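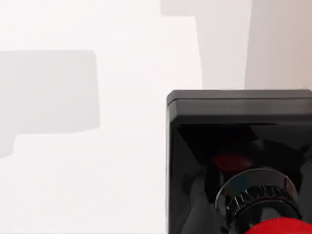
Laltonmont 技术中心 · 自动化设备组

搜索本站 请输入关键词 搜索
打印本页 | 用电子邮件发送

Irngate 单元例会记录(八月)

开始时间:上午九点半
地点:二楼小会议室,后半段在单元旁边
出席:设备组、仿真组、生产班组、备件库各有代表。质量部请假,已经提前把意见写给我们。
记录:设备组。本记录用中文写,英文版由仿真组保存。如果两个版本有不同,请先问记录人,再改文件。

一、上次记录的确认

上次例会的记录没有反对意见,确认通过。生产班组要求改一个词:上次写的是“夹爪坏了”,他们认为应该写“夹爪停止工作”,原因当时还不清楚。会议同意,已经改好。

上次留下的任务,完成情况如下。

单元门旁边的地面标线已经重新画过,颜色和以前一样。控制柜的过滤棉已经换新。机器人底座的螺栓标记线检查过,都对齐,没有松动的迹象。操作面板的中文标签还没有做好,原因是标签纸的订单写错了尺寸,设备组会重新下单。仿真组答应的新模型已经交付,就是今天第三项要讨论的内容。

二、夹爪停机的经过

设备组先报告事情的顺序,为了让没有在现场的同事也可以明白。

停机发生在夜班。单元正在自动模式运行,机器人到达取件位置上方以后停住,面板显示报警 344。这个报警在我们的程序里表示:夹爪已经收到“转到位”的命令,但是在规定的时间里没有收到到位信号。夜班的操作员按照说明做了一次复位,单元继续工作,第二次停在同一个位置。操作员没有做第三次复位,把单元切换到手动,写了交接单。会议认为这个处理是正确的。说明书写的就是最多复位一次,然后通知设备组。

早班的时候设备组打开了夹爪的外壳。做法是先把机器人移到维护位置,切断气源和电源,挂锁,然后拆上盖。检查的结果有下面几点:

旋转环的齿槽之间有粉末。粉末很细,颜色是灰的,用手指可以擦下来。我们判断来自工件表面,不是来自齿轮本身,但是这个判断还没有用分析来证明。

到位传感器的插头没有完全插紧。插头的卡扣是好的,只是没有听到“咔”的一声那种位置。上一次打开外壳是更换密封圈的时候,所以有可能是那一次没有插好。设备组不愿意现在就说一定是这样。

传感器的电缆在转弯的地方有一点发白。外皮没有破,里面的导线测量正常。

夹爪的运行计数是 427 小时,从上次清零开始计算。清零的时间写在夹爪履历卡上,卡片现在放在控制柜的门里面。

清洁齿槽,重新插紧插头,再把外壳装回去,单元可以正常工作。到会议这一天为止,报警没有再出现。设备组强调,这不等于已经找到原因。清洁和插头两件事是同一次做的,所以不能分开说是哪一件起了作用。生产班组问为什么没有分开做。回答是当时早班在等设备,先恢复生产比较重要。会议理解这个选择,但是希望下次如果时间允许,一次只改变一个地方,然后试运行,再改变第二个地方。

三、Netness 仿真模型的讨论

仿真组在屏幕上打开了 Netness 的新模型,并用本页开头的渲染画面来说明夹爪下部的情况。新模型包括外壳、上盖、金属圆盘和带齿槽的黑色环。旧模型的夹爪只是一个方盒子,没有内部零件,所以以前不能用它来讨论维护。

仿真组先讲了几何部分。外壳上沿的盖和主体之间有一条细缝,模型里也画出来了。设备组看了以后说,这条缝在维护的时候有用:拆盖的工具应该从这里进去,不应该从侧面撬。建议在维护说明里用这个画面代替原来的手画图。手画图上那条线的位置不清楚,新同事常常要问。

然后讨论材料的表现。渲染里外壳非常光亮,黑色的表面里有反光,还有一块模糊的暗红色。有一位同事问这块红色是不是一个零件。仿真组回答是反射,下面的工件是红色的,光亮的外壳把它映了进去。右下角可以看到红色工件圆的顶部,在齿环的正下方。

设备组的意见是,真实的外壳没有这么亮,用了一段时间以后表面有细的划痕,光泽变低。如果只是用来教维护,这个差别没有关系。但是如果仿真组要用这样的画面来调试视觉程序,那么反光可能会带来错误的结果:程序可能把外壳里的红色当作工件的一部分。仿真组同意这个担心是合理的,会再做一套比较暗的外壳材料,两套都保留,文件名要能区分。

关于影子,讨论的时间比较长。画面左边浅色的台面上有一大块灰色影子,上面中间也有一条竖的影子带,边缘比较直。仿真组说影子来自现在的光源设置。设备组说,在真实单元里,灯是装在护栏上面的灯条,影子没有这样深,形状也不一样。生产班组补充,下午的时候从窗户进来的光也会改变影子,所以真实的情况一天之内也不是固定的。

最后的决定是:光源先按照真实灯条的位置修改,窗户的光不放进模型。仿真组提出可以给光源加随机变化,会议认为是好办法,但是放到以后。现在的目的首先是维护和取件位置的检查。

还有一个问题是观察角度。现在的画面里夹爪外壳占了右下的大部分,机构只能看到上面的一段弧,工件只看到顶部一点。要检查环和工件之间的间隙,这个角度不够。设备组请仿真组增加一个从侧面看的角度,最好能看到齿环的下边缘和工件的全部高度。仿真组说这个不难,下次会议可以带来。

质量部的书面意见在这里读出:模型的版本号必须写在每一个用于说明书的画面旁边。如果模型改变而画面没有换,说明书就不可信。会议接受这个意见。

四、取件位置和夹爪设定

这一项由设备组和仿真组一起报告。

取件位置是在单元刚安装的时候用示教的方法确定的,后来换过一次夹爪的垫片,但是没有重新示教。设备组认为这是一个缺点。垫片很薄,影响应该很小,但是“应该很小”不是测量的结果。

重新示教的步骤,会议讨论后确定如下。这些步骤写进维护说明的第 7 章,原来第 7 章的内容移到附录。

先把单元切换到手动模式,速度放到最低档。示教器由一个人拿,另一个人站在护栏外面靠近急停的位置。这两个人在整个过程中不交换。

把校准块放在取件座上。不要用生产工件代替校准块。生产班组承认以前有时候这样做,因为校准块放在备件库,夜里拿不到。备件库同意把校准块放到单元旁边的带锁的小柜里,钥匙由班长保管。

机器人移动到取件位置上方,停住,从两个方向看夹爪和校准块是否对中。确认以后再慢慢往下。最后一段距离只用点动,每点一次,停一下,看一次。

用塞尺量间隙,四个方向都要量,写在表上。不要只写“合格”,要写读数。表格现在只有一个格子,设备组会改成四个。

保存位置以前,先把旧位置的数据备份。备份的文件名用单元名称和班次,不用操作员的名字。

保存以后,在手动低速下把取件和放件的整个动作走一遍。如果没有接触和异常的声音,再切换到自动,让单元空跑 10 个循环,然后才放工件。生产班组觉得空跑的次数多,希望减少。设备组不同意减少,理由是到位信号的问题在第一个循环里不一定能看到。会议支持设备组,次数不变。

关于旋转环的设定:环的零点位置现在依靠程序里的一个偏移值。更换环或者拆过金属圆盘以后,这个值必须重新确认。Gilani 公司提供的夹爪文件里有确认的方法,但是文件是旧版本,图上的夹爪和我们的不完全一样。设备组已经写信向 Gilani 要新的文件,还没有收到回答。在收到以前,按照设备组自己写的临时说明做。临时说明贴在控制柜门上,用透明袋装着,请不要拿走。

五、清洁和定期检查

因为齿槽里有粉末,会议重新讨论清洁的方法和间隔。

清洁方法。以前的做法是用压缩空气吹。设备组建议停止这个做法。空气会把粉末吹到更里面,特别是吹到圆盘后面的轴承方向。以后用软毛刷和吸尘器,一边刷一边吸。刷子要沿着齿槽的方向动,不要横着擦。刷完以后用不掉毛的布擦外面。不要在齿环上加油。有同事问,外面的亮金属圆盘是否需要上防锈油,回答是不需要,油会粘住粉末,情况会变得更差。

外壳的清洁。外壳表面只用湿布,不用溶剂。以前有一次用了溶剂,表面留下一块白的痕迹,现在还能看到。这个痕迹不影响功能,请新同事不要为了去掉它再去擦。

打开上盖的时候,盖的螺钉要放在磁性盘里。上次有一个螺钉掉进单元的接料盒,找了很长时间。螺钉的拧紧顺序是对角,分两次拧紧。力矩值看履历卡,不要凭感觉。

检查间隔。生产班组希望清洁安排在换班的时候,设备组希望安排在单元每星期的计划停机里面。讨论以后分成两部分:外面的目视检查由生产班组在每次交接班的时候做,不打开外壳,只看齿环露出来的部分有没有粉末或者异物;打开外壳的清洁由设备组在计划停机时做。交接单上加一行给目视检查。

质量部的书面意见还问到粉末会不会留在工件上。目前没有工件因为这个原因被退回。质量部会在抽检时多看一下工件的圆顶部分,下次告诉我们结果。

六、电缆和备件

传感器电缆发白的地方,设备组建议预防性地更换,不要等到它断。备件库报告,库里有一根同型号的电缆,但是包装上的日期比较老。设备组会先测量这根电缆,没有问题就使用,同时再订一根放在库里。

更换电缆时要改变走线。现在电缆从外壳出来以后马上转弯,弯的半径太小。新的走线要先直着走一段,再用夹子固定,然后转弯。夹子不能夹得太紧,电缆要能轻微移动。仿真组问是不是需要把电缆也放到模型里。设备组觉得现在不需要,柔软的东西在模型里不容易做得准确,做得不准确反而让人相信错误的结果。仿真组没有反对。

插头的问题。设备组建议在插头和插座上画一条对齐的白线,插到底的时候两边的线是连在一起的。这样盖上外壳以前,用眼睛就能确认。合盖以前由第二个人看这条线,在表格上签字。有同事认为两个人签字太麻烦,特别是夜班人少。最后的结果:夜班可以只由一个人签,早班来了以后看一次传感器信号的记录,补第二个签字。

备件表需要更新。密封圈的数量在系统里和在架子上不一样,备件库会重新盘点,改正系统。齿环没有备件。Gilani 的供货时间比较长,设备组申请买一个放在库里。预算还没有批准,申请单已经交上去了。

七、报警的处理和显示

面板上报警 344 的文字现在是英文缩写,操作员不容易明白。会议决定改成中文句子:“夹爪旋转没有到位,请检查传感器插头和齿环”。程序修改由设备组做,修改以前要备份,修改以后要在手动模式下故意拔掉信号,确认文字会出现。做这个试验的时候,机器人必须在维护位置,夹爪里不能有工件。

生产班组提出另外一个要求:停机以后,面板应该显示夹爪最后一次到位的时间。设备组说控制器里有这个数据,但是显示页面已经很满。可以放在第二页。生产班组觉得第二页也可以接受。

还讨论了等待到位信号的时间要不要加长。有人认为加长以后报警会减少。设备组不建议。时间加长只会让报警晚一点出现,如果环真的转得慢,我们反而看不到变化。更好的办法是把每次到位需要的时间记录下来,画成曲线。如果曲线慢慢往上,就说明应该清洁或者检查轴承。设备组会先记录,还不做自动判断。记录的文件放在单元的共享文件夹里,仿真组也可以读。仿真组希望用这些数据让模型里的环的转动速度和真实的一样,现在模型里的速度只是从文件里抄来的数字。

八、在单元旁边的部分

会议后半段在单元旁边进行。单元已经停机并挂锁。

设备组演示了开盖的正确位置和刷子的方向,各班的代表都试了一遍。演示中发现维护位置的高度对个子不高的同事不方便,看齿环的下面必须蹲下来。设备组会增加第二个维护位置,高一些,夹爪稍微倾斜。新的位置先在 Netness 里检查有没有碰到护栏,然后再到真实单元上示教。

大家还看到小柜的门打开以后会挡住一部分通道。小柜还没有固定,备件库会把它换到另一边,再固定在墙上。

急停按钮旁边的纸箱已经当场拿走。请各班记住,这个位置任何时候都不能放东西,放一会儿也不可以。

九、任务

仿真组:按照灯条的位置修改光源;做一套比较暗的外壳材料;增加侧面的观察角度;检查新的维护位置。都在下次会议以前完成,暗的材料可以晚一些。

设备组:更换传感器电缆并改走线;画插头的对齐线;重新示教取件位置;把步骤写进维护说明;修改报警文字;开始记录到位时间;继续联系 Gilani;重新订标签纸,这次尺寸请由两个人确认。

生产班组:在交接单上增加目视检查;通知夜班新的签字方法;班长接收小柜的钥匙。

备件库:移动并固定小柜;把校准块放进去;盘点密封圈;找出库里的那根电缆,交给设备组测量。

质量部(会后通知):抽检时注意工件的圆顶部分;检查说明书画面旁边有没有模型版本号。

十、其他

有同事问,旧模型是否可以删除。仿真组希望先保留,直到说明书里的旧图都换完。旧模型移到归档文件夹,只能读,不能改。

有同事问,维护说明是否要打印。设备组会打印一份放在单元旁边。打印的那一份上面不要用笔改,有意见请写在后面的空白页,由设备组统一改到文件里。

下次会议的时间由设备组另外通知。如果电缆更换和计划停机在同一天,会议往后移。

会议在中午十二点以前结束。

会后补充:备件库的电缆已经找到并且测量过,导通正常,接头也没有氧化的痕迹。设备组会用这一根。

打印本页 | 用电子邮件发送

相关内容
Irngate 单元例会记录(七月)
Irngate 单元夹爪临时说明:旋转环零点的确认
维护说明目录和版本表
Netness 模型的文件命名规则
挂锁和断气断电的步骤
Laltonmont 备件库:申请单怎样填写
交接单新格式(草稿)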